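About Cernus

Cernus is a small outfit in Siltanport that answers one question for people who run shops, packing lines and care homes: can a machine do this chore yet? Most of the time our answer is no, or not at a price you would like. We get paid either way, and we think that is the right arrangement.

Floarea Sima started the company after buying a sorting machine for a laundry on the strength of a very good video. The machine folded towels well if a person laid each towel flat first. She kept the invoice, and it is pinned up by our front door.

What we look at

Clients send us a chore and a claim. The chore might be loading a dishwasher, bagging screws or routing cable into a housing. The claim usually comes from a sales deck. We break the chore into steps and have two arms attempt it in simulation before anyone rents floor space. Simulation is cheap, and it is generous to the machine. Nobody's kid has left a shoe under the table. If a job fails there, we see little reason to try it in a real building.

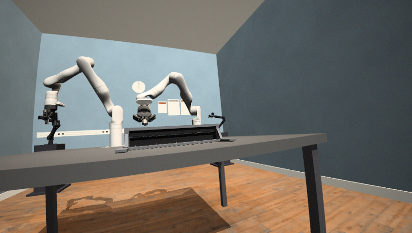 How we test

We run each chore 300 times. A run counts only if the whole job gets done, start to finish, with no human help. We don't give partial credit for reaching, or for a nice smooth motion on the way in. Vendors object to this more than to anything else on our list.

Before a test we write down what a person on the floor would call finished, and we ask somebody who does the work for a living. At Westerberg, a maker of control cabinets, the woman on the wiring bench gave us a definition in one sentence: every cable in its clip and none of them pulling. We used it word for word.

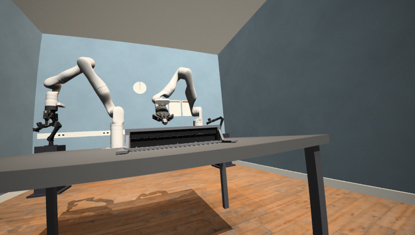 Where things stand

Cables are our longest-running subject and still the best argument for keeping your staff. A box stays the shape it was when you looked at it. A cable bends when you pick it up and bends some other way when you move it. In our last round on the Uvitz routing task, which ended in May, 186 of the 300 runs were finished to the Westerberg standard. That is better than we expected, and it's still no use to a shop that ships every day.

Getting hold of the connector is the part that demos well.

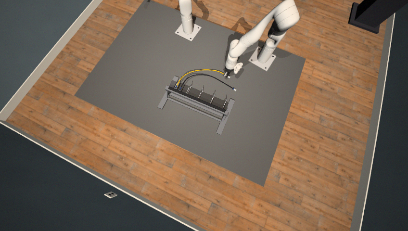

We have also had 53 household chores sent to us so far. We would let a machine do 2 of them without somebody in the room, and both involve moving hard objects a short way across a flat surface. Laundry is not one of them. Neither is anything with a wet sponge -- please stop sending us the sponge video.

Who pays us

Clients do, by the test. We take no money from arm or gripper makers and we don't resell equipment. Reports go to the client first, and the failed runs are included in full. If you have a chore in mind, write to the Siltanport office and tell us who does it now and how long it takes them.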